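Giltham Block Corner – your questions answered

We get a lovely lot of messages about the block corner, and many of them ask the same things, so we've gathered the answers on one page. If yours isn't covered, write to Emese Szilágyi at the Giltham desk and she'll get back to you. She loves a block question!

What is the block corner?

A table, a cloth, a basket and plain coloured cubes. Children come in, tip things out, build, sort and put away again. We've run it at Giltham for years and the Erngate branch has its own now, set up by Béla Illés, who is every bit as keen on cubes as we are.

What ages is it for?

Toddlers to about seven, though we've had grandparents quite lost in it. The little ones mostly want to put cubes in the basket and take them out again, over and over – wonderful, let them. From four or so you'll start to see towers, walls, shops, car parks and the odd hospital.

Why so few colours?

Red, blue and green are enough to sort by and easy to name. With too many shades on the go, small children stop sorting and just rummage (which is fun too, but it's a different game). If you're starting at home, put out one cube of each and see what happens. You can bring out more next time.

Why a basket and not a plastic tub?

Wicker is light, it's quiet when a cube lands in it, and it looks nice enough to leave out in the living room. A low, wide one works best, so that a child can see in and reach the bottom without tipping it over. Run your hand round the inside now and then and snip off any loose ends of cane.

Do I need a cloth on the table?

You can manage without, but we love ours. It softens the noise, and a plain white one makes the colours sing. It will ruck up at the edges as you play. Smooth it out before anyone tries a tall tower, or the tower will let you know!

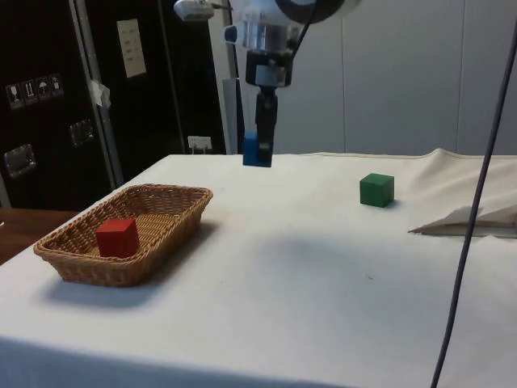 How do I wash wooden cubes?

Wipe them with a well-wrung cloth and a drop of washing-up liquid, then wipe again with clean water and leave them on a towel to dry, turning them once. Don't soak them, as wood swells and painted faces can lift.

Can you suggest a tidying-up game?

Lots! Our favourite is "colour call". One person shouts a colour and everybody else finds a cube to match and pops it in the basket. For older ones, call two colours and make them go in that order. Ferenc Major does a whispered version at the end of the afternoon, and the room goes so quiet you can hear the cubes land.

How many cubes should we buy?

Fewer than you think. Giltham has 213 at the moment, but that's for a whole room of children. A family can have a grand time with a dozen. The Kun set we lend out has 200, and most people who borrow it tell us they only opened the first bag.

Can I borrow a set?

Please do. Members can have one for 2 weeks. Check the bag for odd socks and toy cars before you bring it back – we have quite a collection.

My child only wants to knock things down. Is that all right?

Completely. Knocking down is half of building. Take turns: you build, they crash, then swap over. Keep the towers low at first and sit on the same side of the table, so the cubes fly away from you both.

Do you take donated blocks?

We do, if they're clean and have no splinters or flaking paint. Mixed sizes are fine. Leave them with Reet Kļaviņa at Erngate, or bring them to us in May when we sort through the cupboard.

Page last updated Feb 23, 2023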